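## 4. The Tultow Package Under Review

Tultow is sold by Nollen as a ready-made service for labs that want a two-arm robot to handle household cloth. The buyer picks a task, pays for a block of recorded demonstrations, and gets back the recordings, a label file, and a policy trained on them. The standard block holds up to 200 demonstrations. Nollen calls it "complete," and the word appears in the brochure, the order form, and the license. We took the word at face value and tried to find out what it covers.

Our review concerns the towel and large-cloth tasks only. Benkirane, which resells the package, also offers a bag-packing task that we did not look at. Hosting and playback are handled by a separate tool, Gitbridge, and we come back to its faults in Section 5.

### 4.1 Label quality

Each recording is split into stages, and each stage carries one of 16 labels. The brochure says that the labels "describe the state of the cloth at every moment." We think this claim is too strong, and the large-cloth task shows why. 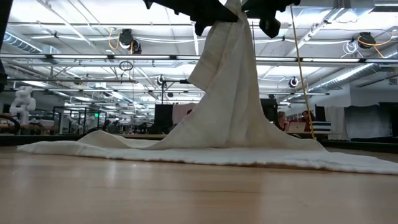 The label *hanging, open* is the one we trust least. It is defined in the label guide as a cloth held off the table with its full outline free to be found. Held between two grippers that sit close together, a large cloth does something else: its top is bunched, its sides fall in long folds like a tent, and much of its lower part still lies spread on the tabletop. The stitched hem along the front is easy to make out, but a flap is folded over on one side, and from this angle no one could say where all four corners are. A person marking the stage would have to pick between *hanging, open* and *hanging, gathered*, and the guide gives no rule for a cloth that is partly on the table. We asked Nollen for one. The answer was that markers "use judgment," which may be true but can't be checked by a buyer who receives only the finished label file.

The same guide treats a grasp as a yes-or-no matter. A gripper either holds the cloth or does not. It says nothing about how much cloth is held, or whether one layer or several are caught. For folding this is a serious gap. A policy that pinches two layers when it wants one will carry out a neat motion and produce the wrong fold, and by the package's own labels the grasp will count as good.

### 4.2 Coverage of cloth types

Nollen lists seven cloth types for the towel task. Several differ only in print. A plaid towel and a plain one of the same weight and size are listed as separate types, and the price goes up accordingly. Print may well matter to a policy that works from camera images, and we don't dismiss it. What we object to is the next step in the brochure, where the list is offered as proof that the policy copes with "a wide range of fabrics." A range of prints is a weaker thing than a range of fabrics.

Face and reverse are another matter that the listing skips. On a towel with tan plaid lines on one part and a nearly plain look on another, a fold changes what the camera sees quite sharply. This might help the policy find the fold line. It might also mean that the policy has learned the contrast and little about the cloth. Nollen reports no test that would tell the two apart. A simple one would be to train on the towels with strong contrast and run on the ones without it, and we can think of no good reason for leaving it out of a paid product.

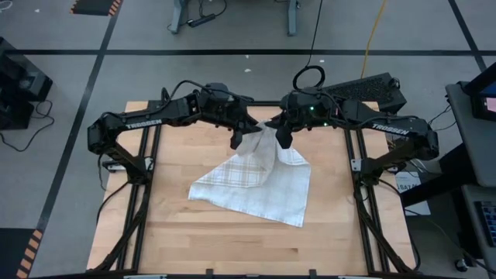 ### 4.3 Station setup

The brochure promises that the policy will run on "any matching two-arm station." The word *matching* carries a lot of weight here. The setup sheet gives the spacing of the arms and the height of the camera. It is silent on the surface of the table, the color of the frame, and how the arm cables should be dressed, all of which fill a good share of an overhead view. Cables are a fair example. They loop along the forearms and wrists, they shift from one pose to the next, and a lab that ties them down will be feeding the policy a different picture from the one it was trained on.

We would also like to see where a task is allowed to begin and end. In Figure 3 the towel is already a long narrow strip, its far end draped slightly over the crossbar and its near end bunched. The guide has a label, *strip*, that fits well enough, but no label for a cloth that runs onto the frame. A buyer whose station has a higher bar, or none, can't tell whether such cases were kept, dropped, or fixed by hand.
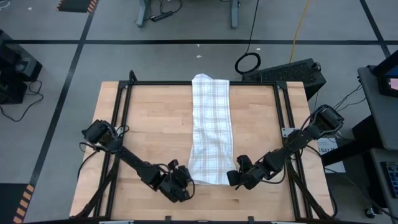 **Figure 3.** Towel in a long strip, with the grippers on opposite sides of its wrinkled near end.

Benkirane told us that setup problems are covered by its support plan, sold in blocks of two days. We read the plan. It covers installation and one repeat of the calibration, and it excludes "changes in task performance due to site conditions," a phrase that the plan does not define.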